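Home | Features | Materials | Workshop | Archive | Subscribe

Print this article | E-mail this article

Sealing the Slab: What Stone Countertops Absorb, and What Stops Them

July 22, 2023
By the Materials Desk

A stone countertop is sold as a permanent surface. The stone itself will usually outlast the cabinets under it. The finish will not, and most complaints that reach fabricators concern the top fraction of an inch.

Three properties decide how a slab behaves in use: porosity, mineral hardness and reaction to acid. Buyers tend to ask about the second. The first and third cause most of the visible damage.

Porosity

All natural stone contains voids. In a dense granite they are small and poorly connected, and a spill may sit for an hour without leaving a mark. In limestone and some marbles the voids join up, and oil will travel sideways under the surface as well as down. A dark ring that grows for a day after the spill was wiped is oil still moving.

Color hides a good deal of this. Brown and black stones can carry an oil stain for years before anyone sees it in raking light. White stones show it the same evening.

The quick test is a spoonful of water left on a clean, dry section for 15 minutes. If the stone darkens under the puddle, it is taking in water. If the water beads and the stone keeps its color, the sealer is still working or the stone is dense enough to do without one. Run the test near the sink and again near the cooktop, as the two areas wear at different rates.

Hardness and acid

Marble is mostly calcite, which rates 3 on the Mohs scale. Kitchen knives are harder than that, and so is the grit that comes in on a bag of potatoes. Granite contains quartz and feldspar and resists both.

Acid is a separate matter. Lemon juice, vinegar, wine and many bathroom cleaners dissolve calcite on contact. The result is an etch, a dull patch that feels slightly rough. An etch is missing material. Sealer does not prevent it, and a poultice will not take it out. The only repair is to polish the area again.

Some slabs sold as "soft quartzite" are in fact marble. A drop of vinegar on an offcut settles the question in a few minutes. Ask the yard for the offcut before paying a deposit.

What a sealer does

Penetrating sealers carry a water-repelling compound into the pores in a solvent or water base. The carrier evaporates and the compound lines the walls of the pores. Nothing is left on top if the job was done correctly. Topical sealers form a film, which takes the wear in place of the stone and will scratch, haze and eventually need to be stripped.

We applied two penetrating products, one from Ollus and one from Jadier, to offcuts of the same honed marble. Each was left to cure for 96 hours before testing. Both stopped water. The Ollus sample let a trace of olive oil through overnight. The Jadier sample did not, but it left a faint smear where the excess had been wiped late, and the smear needed a second pass with fresh product to lift.

Wiping is where most home applications fail. The sealer should be kept wet for the time given on the label, then removed completely with clean, dry cloths. Change cloths often. Residue left to harden turns sticky and picks up dirt. 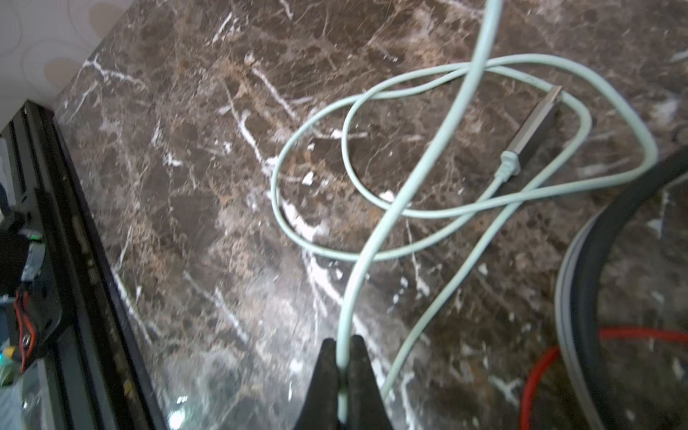 Reading the veins

Veins are mineral deposits laid down in fractures, and they do not always match the body of the stone in density or hardness. A white vein in a dark marble may be a different grain size from its surroundings and take polish differently. Run a fingernail across several of them. A vein that catches has either been filled or has begun to open.

Filled veins are normal in heavily figured slabs. The resin may yellow in direct sun, and it softens under a hot pan. Keep cutouts away from long veins where the layout allows, and ask the fabricator to rod the narrow strips in front of and behind the sink.

Cost and upkeep

A Tulteck quotation for an L-shaped marble counter with one sink cutout came to $2,644 installed, with sealing included. Resealing was priced separately. Myung quoted for the same drawing and left sealing out, so the two totals could not be compared line by line. Get the sealing terms in writing, including the product name.

For daily cleaning, use warm water and a pH-neutral soap. Rinse and dry.

Print this article | E-mail this article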